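Bellmont lab halts tabletop arm trials after repeated servo dropouts

2024-06-05

The Bellmont site of Olarstead has suspended unattended running of its small tabletop arms after one unit lost torque in a joint during a pick-and-place cycle and dropped onto the work surface. There were no injuries. The arm's gripper was damaged and has been replaced.

The fault occurred at cycle 707 of a planned 900. According to the incident note issued to lab users, the middle joint stopped holding position while the arm was extended with a block in its grip. The controller continued to send position commands to all joints and logged no error. The arm came to rest with its gripper against the table and the base motor still powered. An operator at the next bench heard the impact and switched off the supply.

A review of the logs found 2 earlier dropouts on the same unit. Both were short, and in both cases the joint recovered before the arm had moved far enough to trip the position check. They had been recorded as missed picks and were not followed up.

The trial is a repeatability test. The arm takes a studded block, carries it across a sheet of white paper and sets it down at a programmed point. The offset between the programmed and actual position is measured at intervals. Loads are low, and the arm's 3D-printed segments are well within their limits for this work.

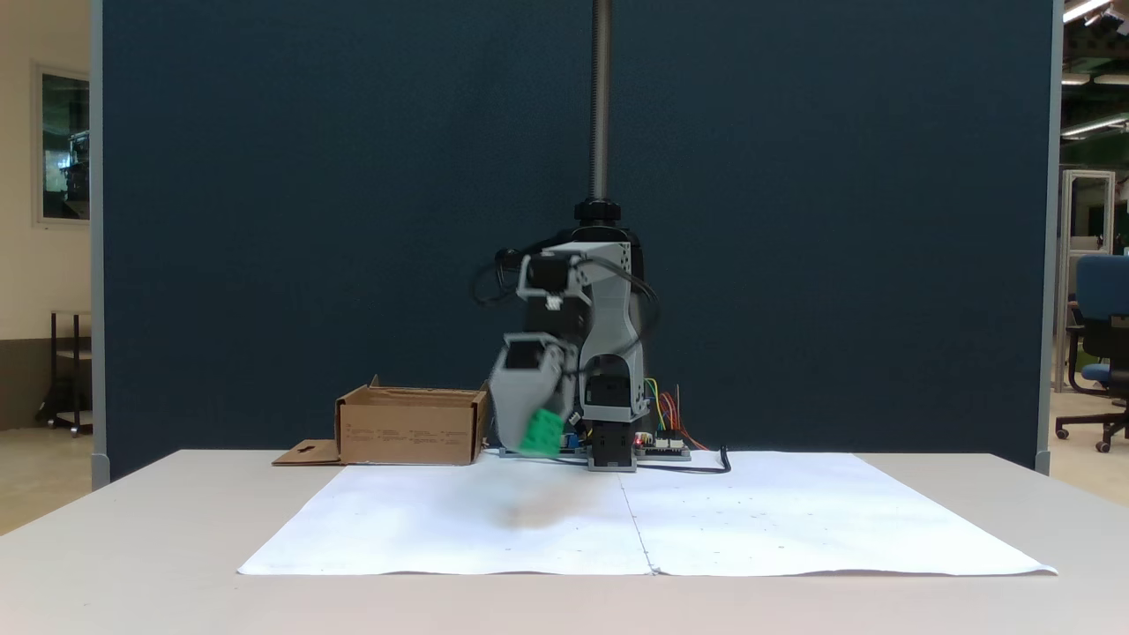
Inspection after the fault traced the dropout to the cable serving the upper joint. The conductor had fatigued close to the connector, where the loop was too short to take up the full travel of the arm. With the arm folded, the contact was good and the joint tested normally. With the arm reaching forward and down, the cable pulled on the connector and the supply to the motor became intermittent. The fault could be reproduced on the bench by holding the arm in the extended pose and flexing the cable by hand.

The motor itself passed a load test and has been kept in service. No fault was found in the control board or the power supply.

A second finding concerns the software. The Wang control package used on these arms reads back joint position only at the end of each move. A joint that goes slack partway through a move is not detected until the move is due to finish, by which time the arm may already have fallen. If a joint does not answer the readback, the package reuses the last known value and carries on. This explains why the log showed a normal position for the failed joint at the moment of impact.

The Bimalska group, which maintains the package for the lab, has supplied a revised version. It polls every joint during motion and treats 3 missed replies in a row as a stop condition. On a stop, the remaining joints hold their last position and the gripper stays closed. The revised version also writes each missed reply to the log with a time stamp, so that short dropouts can be told apart from missed picks.

The following changes apply to all tabletop arms at the site:

Cables at the upper joint are to be rerouted with a longer loop and clamped to the segment below the connector.

Connectors are to be checked with the arm at full reach as well as folded.

The revised control package must be installed before an arm is powered for motion.

Supervised running may continue on arms that have had the cable work done. Unattended running, including overnight cycles, stays suspended until the repeatability test has been repeated in full on the repaired unit with no missed replies logged. The lab expects to review the suspension in October.

Users who have logged unexplained missed picks on other units are asked to send the log files to the Bellmont equipment desk and to leave the cables as they are until the unit has been checked.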